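Went to the Graven open day after all. September, still too warm, and the parking field cost more than my lunch. Inmaculada Peñalver gave the talk. She said 67 people had signed up. I'd guess 30 came, and most of those stayed close to the coffee.

The pitch is that you do a chore yourself with the gripper in your hand, over and over, and the robot learns it from the recordings. They have 3371 of them so far. I asked how many were any good and got a long reply about quality being a spectrum. The chore today was tidying boxes around some white shelves.
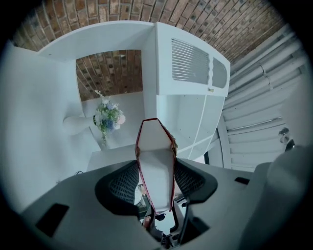 White box with the dark red edges, in the fingers. Shelves behind.

A person was doing the holding, I wrote that down twice. When I asked to see the robot do the same job she said the Brisus unit was at the other site until next month. Of course it was.

I did like the feel of the gripper when my turn came, heavier than I expected, and my wrist is sore tonight. Took the leaflet. Won't be telling Mom they're going to clean her house. Drove home by the Aranda road, roadworks again, need to call about the tires.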